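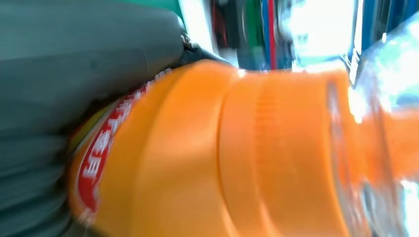 Soft gripper pushes the bottle away at the cap - student project, need advice

Posted in Robotics for Schools and Clubs

Hello all. I am the mentor of a student team at Skostgate, five students between 15 and 17 years old. Our project is a sorting arm which must take drink bottles from a table and put them in a crate. We have soft fingers with folds, and a small camera at the wrist. The table height is fixed and the bottles are lying on the side, in any direction.

With the bottle body we have not so much trouble. The problem is the cap end. We use a bottle with an orange cap and a red label band, and when the finger touches there, the bottle rolls or slides a few millimeters before the grip is closed. In our log we have 175 attempts, and 21 of them failed at the cap. The wrist pictures are also very smeared in this moment, so the students can not see well what happens first.

We already tried to close slower, but then the whole cycle is too long for the competition in September. Is it better to change the finger, or the program? The students wrote the program themselves and I would like that they can keep most of it.

Thank you for any help.
Radu

Trefor Price

I would leave the fingers alone for now. Two things I would try first.

Make the approach in two parts. Go fast until you are near the bottle, stop the arm completely, wait a short moment, and only then close. Many school programs start closing while the arm is still moving, and then one finger arrives before the other and pushes. The stop will also help your pictures. If they are still smeared after this, set the camera exposure by hand to a shorter time and put more light on the table. Automatic exposure in a classroom is usually too long for anything that moves.

Second, choose another grip point. The cap is narrow and hard, and the shoulder next to it is sloped, so a soft finger can slip to one side. Let the program find the cap by its color - orange is easy for this - and then move the target along the bottle toward the middle. Your students keep their code and add one offset.

Please also write in the log which finger touched first. 21 failures is enough to see if it is always the same one.

Drelden

we had same thing last year, put rubber mat under the bottles and it was fine. check if your rules allow a mat

Zustley

I agree with the stop before closing, but I am not sure about the middle of the bottle. If some bottles are full and some are half empty, the weight is not in the middle, and the bottle turns down when you lift it. Our club had to try several positions before we were satisfied. We did 13 lifts at each position and wrote them in a table, it took one afternoon.

Also look if both fingers close the same distance when there is no bottle. One of ours had a small leak and was always late.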